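Keeping pigeons off a small balcony without netting it

Home and Garden Help > Outdoor Spaces > Pests and Wildlife
Posted 2018-07-11

Maihi_tenant
I rent a third-floor flat with a tiled balcony, and since March it has belonged to two pigeons. I pay the rent, they use the facilities. My lease says no netting, no spikes and nothing drilled into the walls, which rules out every suggestion my neighbours have made, apart from the one involving a catapult.

So far I have tried a plastic owl (they sat on it), old CDs on string (they enjoyed the music) and a spray called Skernura that smells of cloves and cost more than dinner. The spray worked until it rained.

No nest yet, but twigs keep turning up in the corner behind the drainpipe and I can see where this is heading. What can I do that a landlord won't object to and that doesn't hurt the birds? I don't like them, but I don't want to be that person either.

4 replies hidden by moderator (catapults)

Flasiton
The owl never works. I think they sell them to pigeons as furniture.

What they want from you is a quiet ledge and a dry corner, so spoil both. Run a length of fishing line along the top of the railing, a hand's width above it, tied to the end posts. Tied, not drilled, so your lease has nothing to say about it. They can't get a footing on the rail and most of them give up there. If yours hop straight to the floor instead, fill the corner behind the drainpipe with something big and dull. I used an upturned crate with a brick on it.

Clear the twigs every day while there are only twigs. Once there are eggs you may well have to leave the lot alone until the young have gone, so look up the rules where you live before you touch anything.

Then wash the floor. Old droppings tell them the place is still open for business. Wet them first, wear gloves and a mask, and don't sweep them dry.

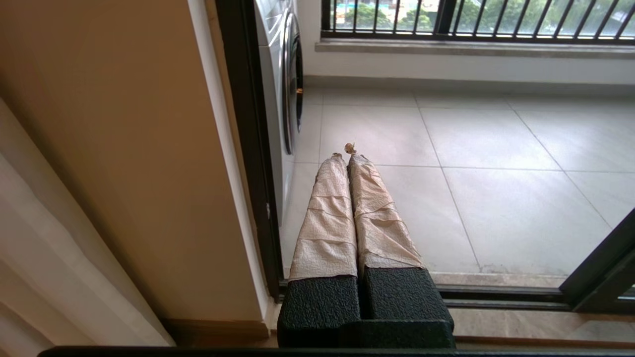

More replies in Pests and Wildlife

Jirnovberg_Jo
Agree about the fishing line, but check it after windy nights. Mine went slack and the pigeons used it as a sort of hammock.

The other thing is just going out there. Have your coffee on the balcony at the hour they usually turn up – early, I'm sorry to say – and be a nuisance. It took me 40 mornings. I am not a morning person and I now know a great deal about the man opposite and his exercise bike.

Check that no one above or beside you is putting out bread as well. If they are, you can string up line until Christmas and it won't make much odds.

gutterpress
get a cat

Maihi_tenant
Thanks all. Line is up and the twigs are gone. One pigeon came back this morning, looked at the railing, looked at me, and landed on the owl. The owl is going in the bin.

Not getting a cat, the lease covers that too.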